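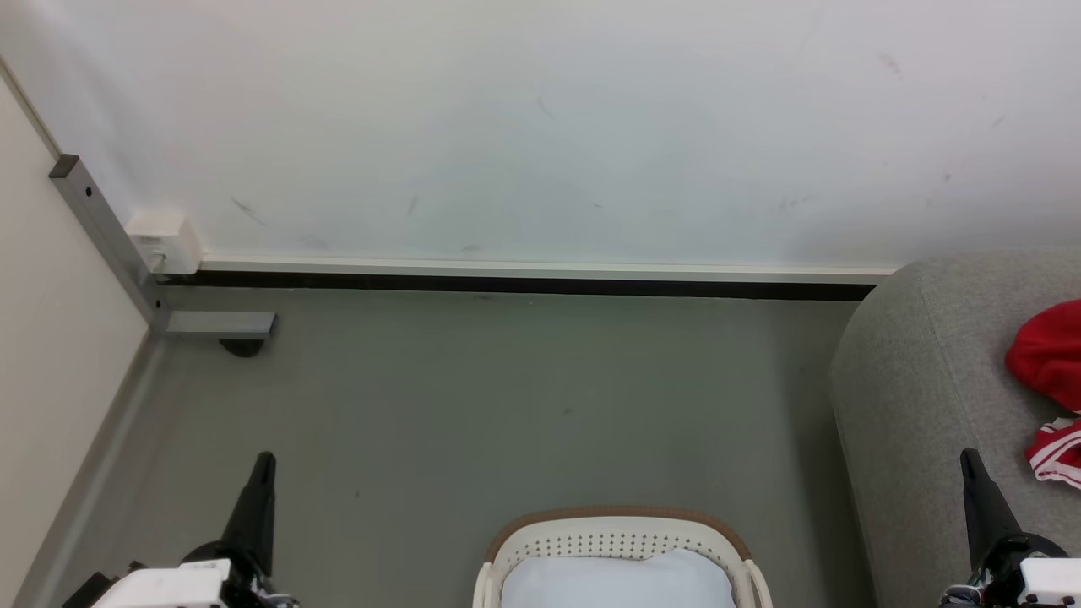

I have hated laundry since college, so when a small outfit called Felaseck told me its two-armed robot was learning to do mine, I got on a train to Flirkstead in July with a very open mind and a bag of snacks. What I wanted to know was simple. Can a machine do a chore yet? I don't mean a dance or a backflip, I mean the dull stuff, like the red garment lying on the sofa, or the pale blue cloth down in a white basket with the arms parked on either side of it. My seven-year-old can deal with that pile (she won't, but she can).

The robot runs on software the team calls Fakir, and Renata Duda, who leads the laundry work, was refreshingly blunt about how it's going. "Fabric is mean," she told me. A mug is the same mug every time you reach for it. A shirt is a new shape each time it lands, and half of it is hiding under the other half. Fakir has been through 2,479 practice pickups so far, and Renata still winces when a sleeve is tucked under something.

I asked what counts as a pass. She said the item has to end up in the basket, all of it, with nothing hanging over the side and no help from a human. By that rule the best day they've had was 90 tries in a row without somebody stepping in. Then they switched to a different sweater and the whole thing fell apart before lunch!

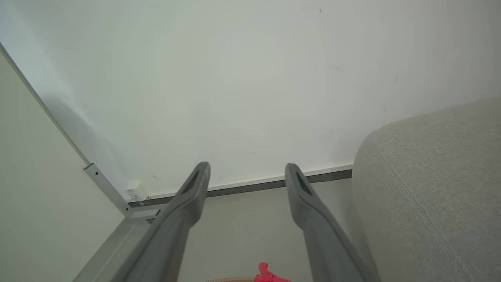 Which is where I started feeling sorry for the software. Think about how much you do by feel when you grab a sock. You pinch, you notice you've got two layers, you let one go, and you're already looking at the next sock. Eskil Rustad, who handles the gripper side, says his two fingers have to get by with a lot less than that. He's tried softer tips and slower closing, and slower closing won. It's also why a load I'd clear in a minute or two takes Fakir 15 -- and that's picking up only, no folding. Folding got a long sigh from everybody I asked.

The shop floor is a bit further along, it seems. I called Rizwan Haque at Braron, where they've had arms moving parts between bins for years, and he was cheerful about it. His parts are stiff and they show up in the same place. "Send me a bin of wet towels and I'd quit," he said. 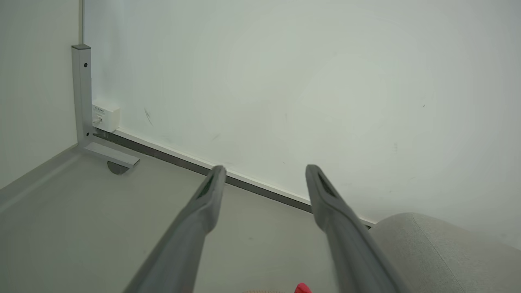

Two fingers, one corner, and a hint of red at the bottom.

So would I buy one? Not this year. Renata won't guess at a price and I liked her more for it. But I'd take a robot that only gets clothes off the furniture and into a basket, even a slow one, even if it worked while I was asleep and left the folding to me. I told her so on the way out. She wrote it down, then asked if I had any old sweaters I could mail her.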